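How Marble Gets Its Stripes

Marble is a rock. It is used for floors, statues, stairs and kitchen counters. Most marble starts out as a different rock called limestone, and limestone starts out in the sea.

Step 1: Shells pile up

Many sea animals build shells or skeletons. Clams do this, and so do corals and some living things too small to see without a microscope. The hard parts are made of a mineral called calcite, or of a close relative of it. When the animals die, the hard parts sink and form a layer of mud and broken shell. More layers settle on top. The weight squeezes out water, and minerals glue the pieces together. The result is limestone.

Step 2: Heat and squeezing

The land you stand on is part of a huge slab of rock called a plate. Plates move slowly. When two of them push together, rock between them can be folded, buried and heated. The limestone does not melt. It stays solid while its calcite grains grow into new crystals that lock together like puzzle pieces. Fossils in the limestone are usually wiped out at this stage. A rock changed by heat and pressure is called a metamorphic rock.
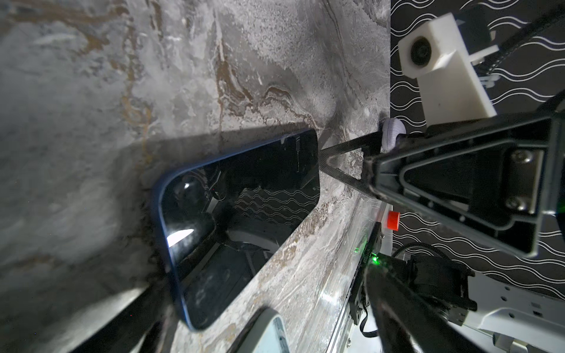
Step 3: Where the color comes from

Pure calcite is white or clear, so pure marble is white. Most limestone is not pure. It holds clay, sand, bits of dead plants and animals, and minerals with iron in them. During heating and squeezing, these extras are smeared into bands and swirls. Cracks may also open in the rock. Water carrying dissolved minerals moves through the cracks and leaves the minerals behind. A filled crack is called a vein.

The color of a band or vein gives a clue to what is in it:

Gray or black: often carbon, left over from living things.
Brown, tan or rust: iron that has joined with oxygen. Rust on a bicycle is made in a similar way.
Green: often a mineral called serpentine.
Pink or red: usually small amounts of iron minerals spread through the calcite.

Real marble and printed marble

A marble pattern can also be printed on plastic, paper or tile. A printed pattern repeats. If you look along a large surface and find the same swirl a second time, it was probably printed. In real stone, a vein goes down into the rock, so it often shows on the cut side of a slab as well as on the top.

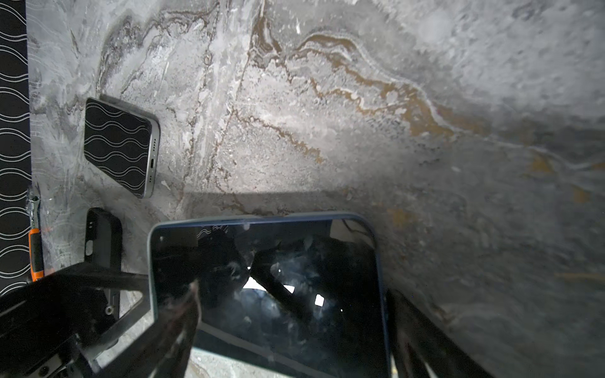
A marble pattern in gray and white, with a winding brown vein.

Marble in Vallotcombe

The old quarry at Vallotcombe was cut in steps, and the deepest step is 43 meters below the grass. Two kinds of stone were dug there. The upper stone, called Konis, is pale gray with thin dark veins. The lower stone, called Drandia, has wide brown bands. Yanti Lubis, a geologist, has cut and labeled 474 samples from the quarry walls. Her samples show that the brown bands are thickest near old cracks, where water carried in more iron.

Try it: the vinegar test

You need a small piece of limestone or marble, white vinegar, a dropper and a plate. Ask an adult before you start. Do not use a counter or a floor, as vinegar leaves dull marks on marble.

Put the stone on the plate. Scratch one spot with a nail to make a little powder. Put 2 drops of vinegar on the powder. Watch closely for one minute.

Small bubbles mean the stone contains calcite. The bubbles are carbon dioxide, the same gas that is in soda. Rinse the stone with water when you are done.

Words to know

Calcite: the main mineral in limestone and most marble.
Metamorphic rock: rock changed by heat, pressure or both.
Vein: a crack in rock that has been filled with minerals.
Quarry: a place where stone is cut out of the ground.

Text by Ximena Quiroga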